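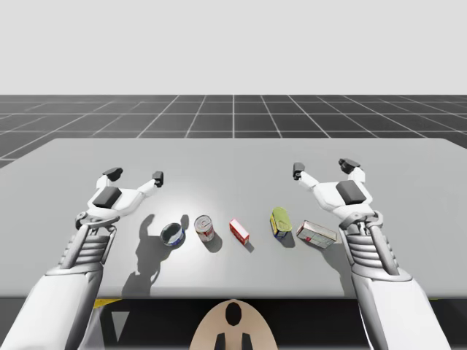 Peltska

Peltska is a task and motion planning package for two-armed robots working at a fixed table. It takes a description of the table and the items on it, a goal such as a required order or grouping of the items, and a kinematic model of the robot, and returns a timed sequence of motions for both arms. The package was written by Anderson Prado and Kieran Marsden and is maintained by Lavoie, a firm that makes software for order picking. It is distributed with a simulator interface named Kasero.

Contents
1 History
2 Architecture
2.1 Scene model
2.2 Arm assignment
2.3 Grasp selection
2.4 Motion planning
2.5 Execution
3 Simulation with Kasero
4 Benchmark tasks
5 Limitations
6 See also

History

Peltska began as a set of scripts for Atileo, an earlier single-arm planner by Prado. Atileo treated a second arm as a fixed obstacle, so that the two arms of a robot had to take turns. Marsden replaced its search routine with one that plans in the joint space of both arms when their work areas overlap and in separate spaces when they do not. The scripts were released as a separate package after the file formats of the two programs diverged. Scene files written for Atileo can still be loaded with the import command, although attached tools and camera mounts are dropped in the process.

Early versions used a text goal language modeled on that of symbolic planners. Most users wrote only a few kinds of goal in it, and the language was later reduced to placement, ordering and grouping statements. The older syntax is accepted by the parser but produces a warning.

Architecture

The package consists of a core library, a command-line tool and a set of adapters for robot controllers. Data passes through it in one direction, from scene model to execution, except when a later stage rejects a candidate and asks an earlier one for another.

Scene model

The scene model stores the pose, shape and class of each item. Shapes are reduced to boxes, cylinders or convex hulls before planning. Each item also carries a resting state, which records the face or edge it lies on. A can standing on its base and the same can lying on its side share a shape but have different resting states, and the planner treats a change between the two as an action of its own. Open containers are marked with an upright constraint by default — the planner will not tilt them beyond a set angle unless the flag is cleared.

Perception is outside the scope of the package. Poses may come from a vision system, from a simulator or from a file written by hand. Items whose pose uncertainty exceeds the configured limit are kept in the model as obstacles and are not offered for grasping.

Arm assignment

Each item is assigned to the left arm, the right arm or the shared set. The assignment is based on a reach map, a table of cells computed once for each robot and table height. A cell is given to an arm if that arm can reach it from above with a margin at every joint. Cells that both arms can reach form a band down the middle of the table, and items in that band belong to the shared set.

Shared items are resolved during search. The cost of giving an item to an arm includes travel distance, the expected waiting time of the other arm, and a penalty for crossing the center line. The penalty is a single number in the settings file. Low values lead to shorter plans with more waiting; high values keep each arm on its own side and may add handovers.

Grasp selection

For each item the planner draws candidate grasps from a library indexed by shape and resting state. Up to 200 candidates are drawn per item. Candidates are filtered in the following order:

Finger opening against item width
Collision of the fingers with the table
Collision of the palm with neighboring items
Existence of an arm configuration
Compatibility with the target resting state

The order was chosen by cost of evaluation, with the cheapest test first. Low, flat boxes lose most of their candidates at the second test, as a grasp across the short side leaves little clearance below the fingertips. Where no candidate survives, the planner may insert a push that moves the item toward an open part of the table.

Motion planning

Motions are computed with a sampling-based planner followed by a smoothing pass. When the arms work outside the shared band, each is planned alone and the two paths are merged on a common clock. When either path enters the band, the planner first tries to delay one arm. If the delay exceeds 800 milliseconds, it replans both arms together. Joint planning is slower, and the threshold exists to limit how often it is called.

Self-collision checks cover the arms, the grippers and the body between them. The body model is often simplified to a capsule, and on robots with a rounded torso close to the table this can rule out grasps near the front edge that the real machine could make.

Execution

The output is a trajectory file with one track per arm and a list of synchronization points. An adapter converts it to the format of the controller. At each synchronization point both arms stop until both report that they have arrived. The adapters do not perform force control; contact thresholds are passed to the controller unchanged.

Simulation with Kasero

Kasero loads a Peltska scene file, builds the table and items in a physics simulator, and plays the trajectory against them. Its default world has a plain gray background and a dark floor with a white grid. Item models may carry label textures, which have no effect on planning but are needed when a perception system is run in the loop.

Runs are repeatable if the random seed is set. The seed used in the supplied scenes is 3142. Physics is stepped at 400 hertz by default; lower rates cause cylinders lying on their sides to creep after release.

Benchmark tasks

Three groups of tasks are supplied. The row tasks start with grocery items in a line across the table and ask for a different order. The upright tasks include cans lying on their sides that must be stood up. The sort tasks ask for boxes on one side and cans on the other, with the items placed at first so that at least one must cross the shared band.

A task is scored by completion, total plan time and the share of that time in which both arms move. A run in which any item leaves the table is counted as failed, whatever the final state of the rest.

Limitations

Peltska assumes rigid items and a static table. Bags, cloth and liquids are not supported. Stacks are accepted as input but are unpacked only from the top, and the planner cannot build them. Two-arm lifts of a single item are not available, apart from the short overlap during a handover.

The reach map must be rebuilt after any change in table height. The command-line tool compares the stored height with the scene file and stops if they differ, but the library does not make this check.

See also

Bimanual manipulation
Grasp planning
Motion planning
Task planning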